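The boring rules I keep breaking (and then keep writing down again)

Apr 10, 2018

So I promised a few of you a post on what our house rules look like for the simulation side of things, and then I went quiet for ages. Sorry! In my defense I was busy breaking one of them, and it cost me most of a week, which is how this post finally got written.

If you're new here: I work on pick and place for a small team, we do nearly everything in simulation before it goes near the real arm, and our project is called Sokutau. The software that sets out the rooms and the objects is Lemma, which Tshepo Venter wrote and which he still answers questions about at hours when he should be asleep. There's a proper standards document for our industrial work, with numbered clauses and a sign-off sheet. This isn't that. These are the habits we've settled on for the simulated stuff, where there's no law and no safety inspector and you can get away with practically anything until the day you can't.

Rule one: write down what "done" means before you run it.

I know, I know. Everybody says this. But I mean write it in a sentence a stranger could check. We had a task called "pick up the watch" for months, and if you'd asked the team what counted, you'd have gotten a different answer at every desk. Does the watch have to leave the table? For how long? Is dragging it by the strap a pick? Zodwa Sithole thought it had to be held clear of the table for 2 seconds with nothing else touching it. I thought "off the table at the end of the episode" was plenty. Guess whose success rate looked better. Guess whose was worth anything!

We went with Zodwa's version. My number dropped quite a lot and I sulked through lunch.

Rule two: the start pose gets checked by a person.

Automatic checks are great and we have plenty of them (is the object inside the reach of the arm, is anything overlapping anything else, are the fingers open at the start). They all passed on the batch I wrecked last week. What they don't tell you is whether the setup makes sense as a task. So now, before a batch goes off to the cluster, somebody opens a sample of starts and looks at them with their own eyes. I resisted this for a long time because it felt like admitting the checks weren't good enough. Well, they weren't.

When I look, I go in the same order each time: fingers, target, then everything near the target, then everything the arm might swing into on its way somewhere else. It's dull. Put some music on. 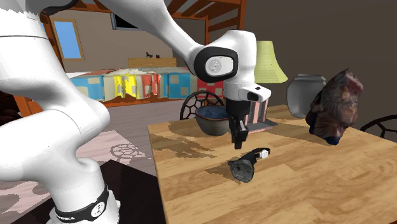
The watch task at one of its starts, fingers open over the table.

I like the watch as a test object because it's so awkward. The strap makes a loop, so a policy can find all sorts of clever and terrible ways to get hold of it, and a hand-written grasp that works on a block is useless on it. If you only ever test on cubes, please go and find yourself a watch. You'll have a horrible afternoon and learn a ton.

Rule three: clutter belongs in the test, and it has to be named in the report.

This one came from Busisiwe Sibiya, who joined us from a warehouse company called Trasport and was properly shocked at how we wrote up results. We'd say "tested on a cluttered table" and leave it there. Cluttered with what? A bowl and a lamp behind the target is a different problem from a jar standing right where your wrist needs to go. So every report now lists the other objects on the table and says whether touching them counts as a failure. For us it does if they tip over or slide more than the width of a finger. You might pick something else, and that's fine, as long as it's on the page.

She also made us stop throwing out "unfair" layouts after the fact. If a layout is unfair, take it out before the run. Once the run has started you live with it. I cannot tell you how tempting it is to look at a failure, decide the lamp was in a silly spot, and quietly delete it. I've done it. Most people I know in this field have done it too.

Rule four: the room doesn't get to be special.

Okay, this is the one I broke.

Lemma gives us whole rooms to work in, and you'd think the stuff behind the table wouldn't matter one bit to an arm that's reaching for something right under its fingers. But the policy sees the background too. A bright patchwork quilt is a lovely strong landmark, and so is a pink rug, and a lazy network will happily learn where things are from the bedding. If training and testing use the same bedroom, you may be measuring how well it knows the bedroom.

Our rule says a test room must never show up in training. Simple! And I had a script that sorted them, and the script went by room name, and someone (me, in November) had saved a copy of a training room under a new name so I could move one chair. Off it went into the test set. Forty-six of my 149 test episodes were in a room the policy had seen over and over.

Kavinda Barua spotted it, bless him, by asking why one room was doing so much better than the others. I had a very nice theory about lighting. I'd even started on a slide. He asked if I'd compared the room files, and I hadn't, and I went a bit cold.

So the rule has a second line now: rooms are compared by what's in them, and the name is ignored. It's an hour of work to set up, and you only do it once. I threw away the whole result and ran it again on clean rooms, and no, I'm not going to tell you the new number until Zodwa has been over it.

Rule five: keep the failures where people can watch them.

We save a hundred episodes from every evaluation, picked at random before the run, and they go in a shared folder that anyone on the team can open. No highlights reel. When we want a nice clip for a talk we can make one separately, and it has to say on it that it was chosen.

I used to watch only the failures, by the way, and I've changed my mind about that. Watch the successes as well. The drag-it-by-the-strap business was sitting in my successes for weeks, counted as wins, and I'd never opened one.

Rule six: simulated means simulated, in the title.

If a result comes from the simulator, the word goes in the title of the report and on every chart. A footnote doesn't do it. Charts get copied into other people's slides and the footnote stays behind. We had a visitor from Anevix ask when they could see the real arm do something we'd only ever done in software, and it was a very reasonable question given the chart they'd been sent. That was an awkward phone call and I'd like to never have another one like it.

A few people have asked if we'd write these up as a proper standard. Trinh Trịnh is keen, and has a draft going with sections and everything. I go back and forth. Half of these only make sense once you've been burned, and I worry that with clause numbers on them people will tick the boxes and stop looking. On the other hand I wrote rule four myself and then walked straight into it, so maybe a box to tick would've done me some good.

If your team has its own list, I'd love to see it, especially anything on how you handle soft or floppy objects. We've got nothing written down for those except a note from Tshepo that says "ask me first," and he's on vacation. Comments are open, and I'll put up the room comparison script once I've cleaned out the rude variable names.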